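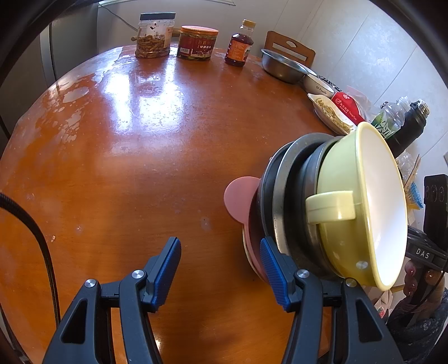

Round wooden table, orange-brown gloss finish, pale marks near the far edge. Jars, bottle and dishes in position.

About Skindimis

Skindimis repairs and renews the finish on wooden dining tables, kitchen tables and the chairs that go with them. The workshop is on Geddes Lane in Traltow. We collect from Traltow, Dulstead and the villages on the road between the two, and we do smaller repairs at the customer's address where the construction of the table or the width of the door makes collection impractical.

We work on tables that are in use. Most of the pieces we see are eaten at every day, and a large number are also used for storing food between meals: jars of pickles, tubs of preserved vegetables, bottles of sauce, bowls, basins, packets opened and folded over. The condition of the finish depends heavily on this. We therefore ask customers to show us the table as it is normally kept, before anything has been moved or wiped down. The position of the containers is useful information, and so is the position of the chairs.

What we do

The work falls under three headings.

Spot repair. Treatment of individual marks in an otherwise sound finish. This covers pale rings and spots, light surface scratches, adhesive residue from labels and dried food deposits. The existing varnish stays in place. The repaired area is levelled and brought to the sheen of its surroundings.

Top refinishing. The finish is removed from the table top and its edge only. The wood is sanded, coloured where necessary and recoated. The pedestal or legs are cleaned but not stripped. We match the new top to the old base as closely as the timber allows. On orange-brown tables this usually needs a toned coat, as a clear coat over freshly sanded wood comes out paler than the base.

Full refinishing. Top, edge, base and, if requested, chairs. Joints are checked and re-glued where loose. Chair backs with cut-outs or other pierced work are finished by hand, and the inside edges of the opening are charged as separate labour. Please tell us about these when you ask for a price.

We do not make new furniture, upholster seats, or work on glass, stone or laminate tops. We do not strip painted furniture.

How marks are assessed

A mark on a varnished table can be in one of several layers, and the layer determines the method and the price. Colour is the first guide.

Pale or whitish marks with no change in texture are generally in the film of the finish. Moisture and heat are the common causes. Many of these can be reduced or removed without stripping.

Pale areas with a dull or rough surface suggest that the finish has become thin or has gone altogether. They tend to occur near the edge, where forearms rest and cloths are dragged off. Spot repair on these is possible but the boundary may remain visible in raking light.

Dark marks, especially grey or black ones, are usually in the wood. They follow water that has passed through a break in the film, or contact between damp wood and iron. These need the finish taken off.

Orange or red-brown stains from oil, chilli or soy-based sauces sit on the surface of a sound finish and can be cleaned. Where the finish is broken they may have gone into the grain, and a trace may remain after sanding.

Photographs are accepted for a first estimate. A glossy top reflects windows and lamps, and a reflection can hide a fault or be mistaken for one, so we prefer a second view from the opposite side of the table. The final price is given after inspection by hand. The inspection consists of cleaning a small area, running a fingertip across the mark, and placing a drop of water on it for a short period. If the water darkens the surface, the film is open at that point.

Materials

The standard top coat is a two-part clear polyurethane, applied by spray in the workshop. It is available in gloss, satin and matt. Gloss is the most often requested for round dining tables because it matches the original factory finish on many of them. It also shows fine scratches more readily than satin. We mention this at the time of order and record the choice on the job sheet.

For spot repairs we use whatever is compatible with the coating already on the table. Where that coating cannot be identified we test on the underside first.

Sanding of tops is carried out to 400 grit before the final coat. Solid timber is sanded by machine with the grain and finished by hand at the edge. Veneered tops are sanded by hand only. A round top has no end at which the sander can safely run off, and on a veneered piece the outermost band is the part most easily sanded through.

Toning colours are mixed in the workshop against the underside of the table or the top of a leg, where daylight has had the least effect. A sample board is made for every full refinishing job. The customer keeps it.

Timing

Spot repairs at the customer's address are normally completed in one visit. The table can be used the same evening for cold dishes and dry items. Hot bowls should be kept on a mat for the rest of the week.

Tables refinished in the workshop are held after the last coat until the finish will take ordinary handling. After delivery the coating goes on hardening. During this period we ask that the following are kept off the bare surface: metal basins and pans, rubber feet, plastic bags containing anything damp, and printed packaging. Inks and plasticisers can transfer to a fresh coating and cannot always be removed.

The workshop is busiest from October until the new year, when many households want the table back before family visits. Collection dates in those months are given in order of deposit. A folding table can be lent for the duration of the work. It is smaller than most of the tables it stands in for.

Guarantee

Full and top refinishing are guaranteed for 12 months against peeling, clouding and loss of adhesion in normal domestic use. Spot repairs are guaranteed against the return of the same mark in the same place for the same period, provided the cause has been removed. Scratches, heat marks and damage from solvents are excluded. Nail varnish remover and some hand sanitisers count as solvents for this purpose.

Keeping food on the table

We are asked about this more than about any other subject, so our advice is set out on this page as well as on the care sheet.

Jars and tubs. Screw-lidded jars and plastic tubs can stand on a varnished table indefinitely if the base is clean and dry. Brine and oil run down the outside after the lid is opened and collect under the rim of the base, where they are not seen. Wipe the base after each use. Move the containers when the table is cleaned and do not simply clean round them. A row of jars left in place for some years will often leave a band of stronger or weaker colour beneath it, depending on the timber. This is the effect of light and cannot be wiped away.

Bottles. Sauce bottles drip. A saucer or a small tray under each is sufficient. Vinegar should not be left on the finish overnight.

Bowls and dishes. Glazed ceramic is harmless when cool, but the foot ring is frequently unglazed and will scratch a gloss surface if the dish is pushed along it. Lift the dish. Felt pads are not suitable for anything that goes in the sink.

Metal basins. Stainless steel does not stain varnish. The difficulty is condensation when the basin holds cold water or washed vegetables. Put a folded cloth underneath and take the cloth away when it is damp. A wet cloth left on the table does more harm than the basin would have done.

Packets and bags. Thin plastic bags cling to a warm surface and can leave a crinkled impression. Printed packets should not be left under a hot dish.

Cables. A cable run over the edge will in time wear a line in the finish at that point. Change its position occasionally.

Cleaning. Use a soft cloth wrung out in warm water with a little washing-up liquid, then a dry cloth. Crumbs should be brushed off before wiping, as dry crumbs and grains of salt are abrasive. Silicone spray polish should not be used. It interferes with any later repair, and tables that have been treated with it need an additional cleaning stage, which is charged.

The workshop

Skindimis was started by Feven Mekonnen, who trained as a furniture finisher in Dulstead and moved the business to Geddes Lane when the former joinery there became vacant. She carries out all inspections and mixes all colours. The spray room is separate from the sanding area and has its own extraction. There are three benches, one of which is a turntable built for round tops.

More than 400 tables have been through the workshop at its present address. A job sheet is kept for each, with the coating, the toning mix and the sheen, and can be consulted if the same table comes back or if matching chairs are bought later.

Asking for a price

Send the diameter or the length and width, the height, the type of base, and whether the top comes off. Say what the table is used for and what usually stands on it. Include a view of the top in daylight with the usual items in place and a second with the worst mark cleared. If you know what caused a mark, please say so, even if it happened a long time ago.

Visitors to the workshop are asked to ring first. The bell cannot be heard when the extraction is running. Parking is in the yard behind the building, entrance from the Traltow side.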